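Two arms on the returns bench

I've been promising a post on the new bench at work since March, and people keep asking, so I've finally sat down with a pot of tea to write it. Short version: I love it. Long version follows, and it is quite long, sorry!

For anyone new, I work at Zurarby, where we hire out sound kit to schools, churches, wedding bands and the odd town fair. Most of what we own spends its weekends away and comes home on a Monday in a muddle. Somebody then has to get it out of the cases, sort it, check it, wipe it down and put it back where the next booking will find it. For years that somebody was me, plus Jinlong Lei on the other side of the table. We have 406 handheld microphones on the books and I'm fairly sure I've had a cloth round every one of them.

So when Xiaoyan Mao, who runs our workshop, said she wanted to try a pair of robot arms on the sorting, I had two feelings at once. One was "oh brilliant". The other was a small cold one about what I'd be doing all day.

What the bench does

The arms are meant to take the dull middle of the job. Pick up a mic, turn it so it can be looked at, put it down in the right group, pick up the next. It sounds like nothing, and for a person it is nothing, until you've done it for 4 hours and your wrists feel like wood. Xiaoyan started with microphones because they are all more or less the same shape and we have such a lot of them. Stands come later. Cables come much, much later, if you ask me (you should see what a youth orchestra can do to a cable).

I thought teaching it would be all typing. It's far more like showing a new starter the ropes. You lay a few things out, see how the arms go about it, change something, and go again. Jinlong is very good at this. He has a feel for which way round a thing ought to lie, and he'll shift a mic by the width of a finger and say "try now". I'm more of a waver of hands, but I'm learning.

We've also had to decide things we'd never said out loud. Do the coloured mics go with the plain ones or by themselves? Does a stand count as one item or does it go with its mic? Jinlong and I had been doing it differently for years, both quite sure we were following the rule. There wasn't a rule! There is one now, on a sheet by the door, and the weekend crew have told me it's the most useful thing to come out of the whole project so far.

On the marble top we keep it to a handful of bits at a time. A silver mic and a bright blue one lie side by side in the middle, with another mic held up in the right arm, and the little tripod stand waits at the back near the box of small parts.
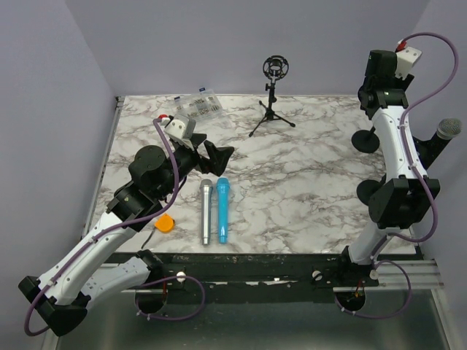

What has changed for us

The biggest change is what I do with a Monday. I used to get to the faults last, when I was tired, and a crackly mic would go in a tray with a sticky note and sit there. Now Jinlong and I start with the repairs while the bench gets on with its practice. I've learned to solder properly, which I'd been meaning to do since I joined, and I've brought 3 of the old Wodard radio mics back from the dead. I was so pleased with the first one that I sang into it. The workshop has asked me not to do that again.

We talk more as well. Sorting side by side sounds sociable, but you're counting in your head and you don't want to lose your place. At the repair table we chat about everything.

It isn't all rosy and I don't want to pretend it is. The arms are slow compared with Jinlong on a good day. Someone has to keep an eye on them, and that's its own kind of tiring. The worry about jobs was real too. Xiaoyan got us all together early on and said the hours saved were going into repairs and into going out on site with customers, and she put it in writing when we asked. That made a huge difference to the mood. If your own workplace is thinking about something similar, ask for that bit first.

Next on the list is getting the stands included, and then a second bench over at our Stondetti store if the budget stretches. I'm out with a choir on Saturday, my first proper site job, and I've already packed twice.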